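Unit 4: Reading a Garden Shed Brochure
Small Outbuildings and Site Work, handout for session 9
Instructor: Bhavana Shetty

Bring this with you in April along with the two brochures I gave out, Bristus and Plasora. You will be marking them up.

1. "Maintenance free"

Cross it out wherever you find it. Steel rusts at cut edges and at any screw hole where the coating got chewed up. Timber moves. Resin panels go chalky in sun, and the brochure photo was taken the week the thing was assembled. Ask what the warranty requires the owner to do every year. If the answer is "wash down and inspect fasteners," you have found the maintenance.

2. Wall thickness

Sellers like to quote the frame and keep quiet about the skin. Or they quote the skin "with profile," meaning they measured from the top of one rib to the bottom of the next. A thin sheet with deep ribs can be sold that way as a thick wall. Get the base metal thickness in writing, before coating. 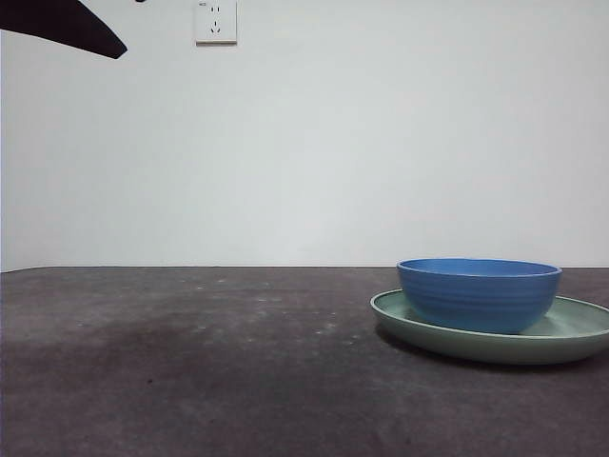
The same trick turns up with floor area. Bristus lists outside dimensions at the eaves, so the roof overhang gets counted as room. Redo the sum from the inside faces of the studs. Last term Nga Âu did this for a shed sold as 26 square meters and came out roughly 4 short. I checked her arithmetic and it holds.

3. Wind ratings

A rating belongs to a shed anchored in a particular way to a particular base. Put the same shed on pavers and the number means very little. Look for the anchor schedule. Plasora's brochure refers to one and doesn't print it. I have asked for it and am still waiting.
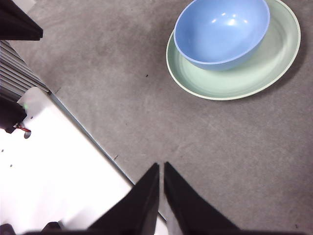
Blue bowl on a pale green plate, gray carpet.

4. Testimonials

Skip them. A customer who has owned a shed for one summer can tell you about the delivery driver. I would listen to someone on their second roof.

5. "Custom made"

Sometimes true. Often it means a choice of door position and a color chart. Test it by asking for a wall height that isn't on the list and seeing whether the price comes back with a drawing attached.

For next session: pick one brochure, list every claim that has a number in it, and write beside each one how you would check it. Claims without numbers go on a separate sheet. Expect the second sheet to be longer.

Reading: Achari, chapter 4, on footings. Skim the part on kit floors, it's dated.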